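Subject: Re: [bench-automation] Desktop rebuild kit from Estamier, is it worth the money?
From: Marloes Verstraete
To: bench-automation list

Hello Covadonga and all,

We have the kit on trial since September, so I can answer a part of your questions. Three pictures from our bench first. 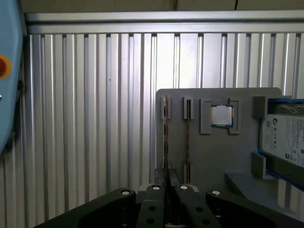
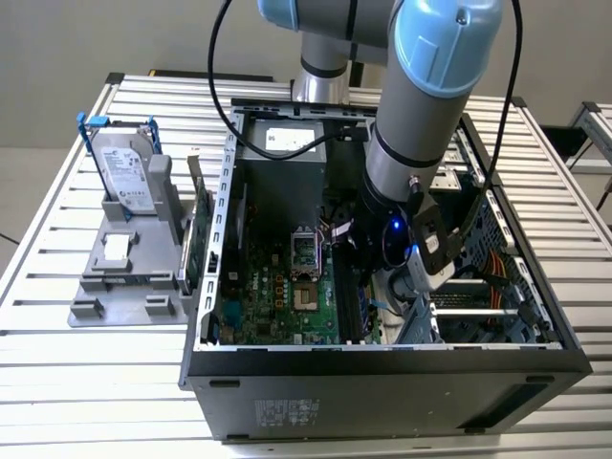
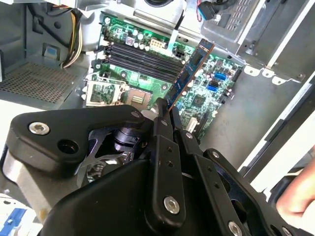
Category: Hardware / Kits and fixtures

Covadonga Nieto wrote:
> Estamier offers us the Siria kit (fixture board, gripper fingers
> and the software licence) for 3000 per year. Does the fixture hold
> the parts well enough? And can it really place memory, or only
> pick it up?

The fixture is the best piece of the kit in my opinion. In the first picture you see the processor in its grey cradle and the hard drive on its side in the blue holder. The cradle leaves the processor edges free, and that was important for us because our old tray from Konstantinidis did not.

Memory is more difficult. The gripper takes the module by one lower corner, as in the third picture, and it can arrive tilted over the slots. Picking is fine. From 103 tries at placing we had to correct 394 small positions in the log, so please plan time for teaching — the manual says one afternoon, we needed four.

The fingers are narrow, and this helps between the cables and the drive cage. A spare pair costs 100 and I would order it together with the kit.

What I cannot judge is the support. Asa from their office answered my mails quickly, but only in the mornings. Did they offer you the trial month? If not, ask for it before you sign.

Kind regards,
Marloes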